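Reupholstering the reading chair: two fabrics or one?

plumbline_ro
OK chair people, I need opinions. I've got an old armchair that came with our house and I have finally, finally decided to redo it. Springs are good, frame is good, the foam was crumbling into orange dust (it got everywhere, I'm still finding it in my socks). New foam is in. Now I'm stuck on fabric. I love a chunky nubby pale blue for the body, but I also have a big piece of plain-weave turquoise that I've been hoarding since my sister moved. Has anybody put two fabrics on one chair and been happy with it a year later? And how do you handle the spot where they meet? Piping? No piping? Help!

mags_in_the_attic
Oh do it!! I did a two-fabric wing chair and it's the thing everyone touches when they come over. Plain on the parts that get sat on and rubbed, texture on the outside. Mine has piping in the plain fabric and it hides a multitude of sins.

Umali
I'm going to be the grump. Nubby fabric on a chair you use every day is asking for snags. We had a sofa in a loopy weave and the cat had it looking like a bath mat by June. If you want two fabrics, fine, but make the nubby one the small part.

plumbline_ro
No cat! Just a dog who isn't allowed on it and a kid who is. But noted on the snags. I have way more of the nubby than the turquoise, that's part of the problem.

hollis.w
How much of the turquoise do you have? An armchair takes more than you think once you count the inside of the arms and the welt cord. I ran short on my first one and ended up piecing the back out of three scraps. It's against the wall so who cares, but I know it's there.

plumbline_ro
Enough for the front edge and a band around the seat, and maybe the arm fronts if I cut carefully. Not enough for the whole cushion.

Lenni Ikonen
Hi all, longtime lurker, I do this for a living in a shop with two other people. Mixed weights are fun to work with and I wish more customers asked for it. The trick is that a thick bumpy weave and a flat weave don't feed through the machine at the same speed. The flat one creeps. If you pin at the ends and hope, you'll have a pucker right in the middle of the front where you'll see it from the door. Clip the whole length, clips close together, and sew with the nubby side down against the feed dogs. Walking foot if you can borrow one. Size 18 needle, longer stitch than you'd use on a dress.

And wrap your new foam in batting if you haven't! It gives the edge that soft roll and it lets the cover slide on.

Umali
Agree on the walking foot, disagree on nubby side down. I've always put the thick one on top so I can see what the bumps are doing. If they roll under the seam you get a lump you'll never press out.

Lenni Ikonen
Fair, I've seen it done both ways. Try each on a scrap and keep whichever comes out flatter. I would still skip the piping on this one. With a weave that coarse the cord never sits straight, it wobbles over every bump.

mags_in_the_attic
Noooo, piping forever. Mine is straight! I trimmed the bulk out of the seam allowance on the thick fabric first, that's the secret. Also I had a glass of wine and nowhere to be.

hollis.w
Can I ask where people are getting thread these days? My local place closed. I tried Plamorov for the bonded nylon and it took 17 days but the color match was dead on. Pasteo was quicker but they only had white and a sort of mustard.

mags_in_the_attic
Pasteo! I got my hog rings there. I still have almost 900 of them, I bought the big box like a fool. If anybody wants some, send me a message, I'll drop them in an envelope.

plumbline_ro
Mags I will take you up on that.

OK so update. I went with no piping (sorry Mags) and the turquoise as a thick padded band along the edge, pale blue nubby everywhere else. I sewed three scraps first, and for me nubby side down won, so that's a point for Lenni. Clips every inch. I broke two needles and said some words. But the two fabrics together are so much better than I pictured! The gray in the pale blue sort of calms the turquoise down, and the turquoise makes the blue look less like a hospital.

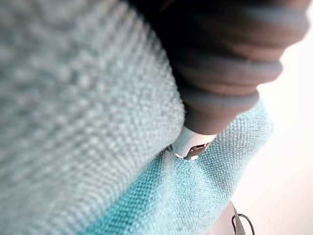 The groove at the join was what I was most nervous about and now I think it's my favorite part. I thought about topstitching it and decided to leave it alone. My total so far is 182 dollars, counting foam and batting and the needles I broke, and I had the fabric already. I've run my hand along that edge so many times that my husband asked if I needed a minute alone with the chair.

hollis.w
Oh that's pretty. I was on team one-fabric and didn't say so, glad I kept my mouth shut. Are you doing the back in the nubby too?

plumbline_ro
Yes, nubby all the way around. Then the black dust cover underneath, which I keep putting off. I hate stapling upside down.

Lenni Ikonen
Beautiful color pairing. Flip the whole chair onto a pair of sawhorses with a blanket over them, then you're stapling downward like a civilized person. Start at the center of each side and work out to the corners.

Umali
It does look good, I'll give you that. I still say come back in a year and tell us about snags. If you do get a pulled loop, don't cut it! Work it back through with a blunt needle from the wrong side. Before the back goes on, set aside a square of each fabric for patches.

mags_in_the_attic
Ooh yes to the patches. I keep mine in a zip bag stapled up inside the chair so I can't lose them. Still think it wants piping, ha.

naver_basement
Jumping in with a related question if that's OK. I have 14 dining chairs (inherited, long story) with drop-in seats, and this thread has me wanting to do them all in something nubby. Does a thick weave fit back in the frame or does it get too tight to push in? They're snug already with the old stuff on.

hollis.w
Do one as a test before you cut the rest. You can sand the edge of the seat board down a little, or go with thinner batting on the sides. I'd start with the ugliest chair.

naver_basement
They're all the ugliest chair. Will report back.

Questions about your account? Use the contact form | © Naver Home & Workshop Boards | Back to top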